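Zekton Open Day: Handling Rules at the Container Bench

Visit report, May 20, 2018

Zekton opened its gripper workshop to outside visitors on Sunday. I attended the morning session, which covered work instructions for hand-held two-finger grippers used on household containers. The rules are kept in a short document called Tesex, now in its second issue. Florence Fehr led the tour.

Tesex begins with the pads. Before a session the operator closes each gripper on nothing and checks that the two contact faces meet along their length. Pivots are checked next for side play. Any gripper that fails either check is tagged and goes back to the repair shelf. 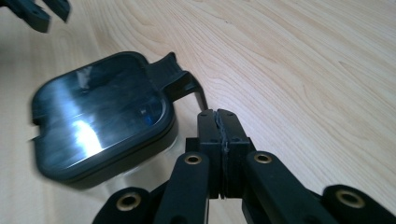
Fingertips closed, lidded container at left, second gripper behind.

The section on two-gripper work was the most detailed. One tool is named as the holding tool, the other as the working tool, and the roles stay fixed until the container is released. Latches are to be opened by the working tool only. Speed near a latch is left to the operator, a gap Fehr acknowledged.

Glass has its own page. Jars are placed upright and away from the table edge. Approach is from the side, and the grip is taken on the body or collar, never on the threads. A chipped jar is withdrawn at once.

Pad wear drew the longest discussion. The replacement interval is 826 closures, logged by hand on a card. Tesex gives no limit for torn edges, so a ragged pad can remain in service until the card is full. 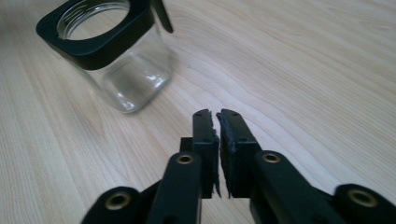 Güven Baysal objected that a closure count alone was the wrong criterion, and that at Omero a pad was changed when it failed a pull test, whatever the card said. Fehr replied that a pull test had been drafted and would go into the October issue.

The session ended with the log sheets. Entries are made in ink and corrections are initialed. Copies of Tesex were available at the door; mine lacks the annex on cleaning agents, which I have requested.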